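Pudlow Toy Works, Rinavville
Sorting and packing automation: second progress report, to the Losville Small Manufacturers Fund
Prepared by Marlene Turcotte, floor operations

Where we are

The first report promised that by June the arm would be sorting shape blocks on line two. It is sorting shape blocks next to line two, on its own bench, at its own pace. I would ask the Fund to regard this as progress, and the rest of this report is my case for it.

Money

Spending is on plan except for guarding, which went over by 800 dollars. The first set of panels opened toward the fire door. The inspector had views on this. The new panels open the other way and we have paid for them out of our own maintenance budget.

People

No one has lost hours, and the agreement signed with the floor at the start still stands. What has changed is what the hours are made of. Twelve people used to rotate through hand sorting. It is dull work and hard on the wrists, and everyone complained about it. Now that the rotation has been cut to mornings only, several of the same people have told me they miss it, mostly for the talking. We moved two of the sorting tables closer to the finishing room and the complaints have gone back to normal levels.

Lilla Kovács has moved from sorting to running the cell. She took the Aguiar operator course over two weeks and came back able to stop the arm, restart it, teach it a new position and explain to me why my suggestions would not work. Her pay grade has gone up one step to match. Two more operators are due to take the course, and both asked for it, though one of them asked what it would do to his lunch break first. (Nothing.)

We did get one thing wrong. We put the training hours on top of regular shifts during the spring rush, and people were tired and said so. The next round will be on paid time in place of a shift.

The cell

The arm's job at this stage is to push mixed blocks around a board and bring them together into groups. A push sounds like less than a grab, and it is, but our blocks come in enough shapes that pushing was the cheaper place to start. Stars are a nuisance. They turn when touched on a point, and then they are somewhere else. Cylinders behave as long as they stay upright.

Lilla's trial plan calls for 2000 logged pushes before we discuss moving onto the line. I had hoped for fewer. She has the log, so she wins. 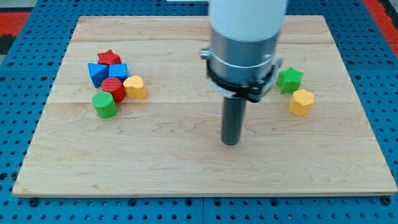 The arm over the trial board, with six blocks grouped on the left and a green star and yellow hexagon still out on the right.

Noise at the bench has turned out to be a non-issue. Light has not. The afternoon sun comes through the west windows and the vision software takes a dislike to yellow until the sun moves on. Blinds are on order.

Next period

Finish the trial pushes. Hang the blinds. Send the next two operators to Aguiar. Write the stop-and-restart procedure on one page, in words the night crew will put up with; the current draft is 57 pages and came from the supplier.

We are asking for no additional funds. We are asking to move the line two date back by one quarter, and a signed request form is attached.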